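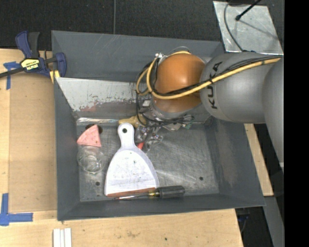
Zesetside Public Library | Interlibrary Loan and Document Delivery

Frequently Asked Questions

Who can use interlibrary loan?
Anyone with a full Zesetside library card in good standing. Visitor cards and computer-only cards do not cover it. If you owe more than $10 in fees, your requests will be held until the balance is paid.

What can I borrow?
Most books, large print titles, microfilm reels and printed music. We can also get copies of magazine and journal articles. We cannot borrow e-books, audiobooks, current textbooks or anything published in the past six months.

How do I place a request?
Sign in to your account, choose Request an Item, and fill in the form. Include the ISBN if you have it. Paper forms are at the main desk and at the Pisdale branch.

How long does it take?
Books from libraries in the Wijaya delivery group usually come in one to two weeks. Books from outside the group can take a month. Articles are sent by email, most within three business days.

What does it cost?
There is no charge for items from the Wijaya group. Some outside libraries charge a lending fee. We will email you the amount before we go ahead, and you can say no.

How many requests can I have open?
Up to 24 per calendar year, with no more than five open at one time. Article requests count toward the yearly limit.

How long can I keep a book?
The lending library sets the due date, which is printed on the paper band around the cover. Please leave the band on.

Can I renew?
Sometimes. Ask at least four days before the due date. If the lender says no, the book must come back on time. Overdue loans are 50 cents a day.

Where do I pick up and return items?
Pick up at the branch you chose on the form. We hold items for seven days. Return them to a staff member at either branch. Do not use the outdoor book drop.

What if I lose or damage an item?
You pay whatever the lending library bills us. We cannot accept a replacement copy unless the lender agrees to it in writing.

Why does my account say "Plekton"?
Plekton is the name of our request system. "Sent to Plekton" means your request has been entered and is waiting for a lender. "Unfilled" means no library was able to supply it. You may try again after 30 days.

Are there times when requests are not sent?
Yes. The last day for new requests this year is 22nd December. Anything placed after that will be sent when the office reopens in January. We also pause for one week in April for the system update.

Questions not covered on this page can be left at the main desk or by phone at extension 160.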